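Bench notes: keeping the hand grippers in order

Soltunard's sorting bench has now been running for 6 weeks on the new soft fingers, and Mio Nagano asked for a write-up of how the hand grippers are looked after, so that the Monday crew and the Jultodow site work the same way.

Most of the trouble we have had comes from the fingers. They pick up sugar, grease and dust from the wrappers, and a dirty finger lets a packet slide before the pads have fully closed. Wipe both fingers with a damp lint-free cloth at the start of a session and again after lunch. No alcohol. Orlando Villanueva tried it on one pair and the surface went shiny within days, and that pair now lives in the spares drawer for training use only.

While you have the cloth out, look at where each finger enters its housing. A finger that has worked forward even slightly will meet the other one off center. Push it back until it seats, then tighten the screw by hand with the short driver. The long driver makes it too easy to strip the thread, and we have lost 3 housings that way.

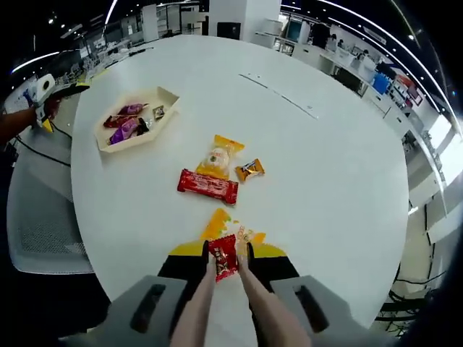
Once the fingers are seated, do the pinch check. Take something small and light in a smooth wrapper, close on it, lift it just off the table and hold it upright for a slow count of ten. If it tips or turns, the fingers are not level. Do the same with a heavier piece. Candy is fine for both, but don't use anything that has already been opened, as the loose edge catches in the housing.

Cables are the other weak point. The lead should hang free from the tool with enough slack to reach the far side of the tray. Natsumi Kobori found two with the jacket worn through where they rubbed on the table edge, and both have been replaced. Run your thumb along the full length before you plug in. Anything rough or kinked goes in the repair box with a tag saying which bench it came from.

The log sheet has changed too. Write down the tool number, the finger set and the result of the pinch check, and leave the last column blank unless you changed a part. Finger sets get swapped at 305 sessions. Set 49 is close, so please check the sheet before using it.

New finger sets come from Echevarría and are on order for November – until then, ask Asuka Yokoyama before opening a spare pack.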